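Report of the Trosau Station on the Folding Study
Received at Drukitthorpe, 12/07/2022

The Office at Drukitthorpe has asked the Trosau Station to explain why its final report was late, why it is shorter than the one submitted by Brerano, and why it contains a section that was not requested. The Station answers these points in the order in which they were raised.

The study was approved in June under the Biswas Method. Its purpose was to establish whether a machine could learn to fold a garment from the recorded hand movements of persons who were never told what a good fold looked like. Each operator was to sit at a covered table, take up a hand gripper in each hand, and fold the garment placed before them. No diagram was supplied. The grippers recorded what the hands did, and the records were sent to the model each night.

The plan called for 1,000 folds. The Station delivered 807. The Office has described this as a shortfall, and the Station accepts the word.

For the first part of the study the work went as expected. The operators folded as they had been taught to fold at home. Some brought the sleeves in first. Others folded the body in half and dealt with the sleeves afterward. The model took in all of it and produced, in its first trials, a fold that belonged to none of them. It was square and could be stacked. The Office wrote to say that it was pleased.

The difficulty began with one operator, who is referred to in the records as Operator 4. This operator joined the study after the others and had the slowest times at the Station. The delay was in one place only. Having taken hold of the hem at both corners, Operator 4 would stop, with the grippers closed and the cloth held between them, before going on to the first fold. The pause was never the same length. It did not appear to be caused by the equipment, which was inspected and found to be in order.

The Station asked Operator 4 to account for the pause. The answer was written down at the time and is given here in full: "I am waiting until it is ready." The Station asked how an operator could know that a shirt was ready. Operator 4 said that it was the same as with a child who is being dressed, and asked whether the session could continue.

Under the Method, a recording may be removed if the operator drops the garment, leaves the table, or fails to complete the fold. Operator 4 had done none of these. The recordings were therefore kept, and the Station did not bring the matter to the attention of the Office. It should have done so.

In the next round of trials, the model paused. It took hold of the hem, stopped, and then folded. The engineers on duty treated this as a fault and retrained the model with the recordings of Operator 4 left out. The pause became shorter but remained. They then reviewed the other operators and found that 28 of the recent recordings, made by persons who had never shared a session with Operator 4, contained it as well.

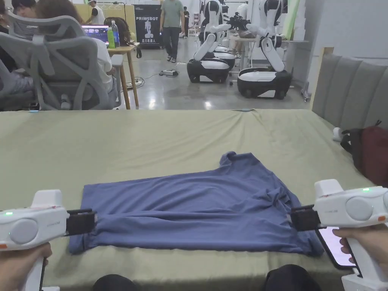
The Station considered whether the habit had been passed on in conversation. The operators were interviewed separately. Most were unaware that they paused at all. One said that it seemed rude to begin at once. Another said that the shirt had always been folded so quickly in the past, in a house where there was a great deal to fold, and that it was pleasant to be paid to take hold of it and do nothing for a moment. These statements have no value as data under the Method. They make up the section that was not requested.

The Office instructed the Station to bring the pause to an end. A notice to that effect was placed at the tables, and the folds recorded after it were faster. They were also worse. Corners were missed, and garments had to be laid out again. When the notice was taken down the quality returned, and so did the pause. The engineers have suggested that holding the hem still allows the cloth to settle, which would be a sufficient explanation. The Station has adopted it in the technical summary.

Recording was stopped at that point. The Station did not believe it could honestly say what the remaining folds would be recordings of.

Brerano has since received the model and reports that it performs well. In a separate letter, Brerano asks whether the Station is aware that the machine now waits over a second before it begins on a small shirt, and longer still on a very worn one, and whether there is a setting for this. There is no setting. The Station has replied to say so.

Operator 4 completed the contract and was paid at the usual rate. The last session ended with the garment still on the table, held at both corners, and the supervisor's note for that session states only that the room was locked later than usual.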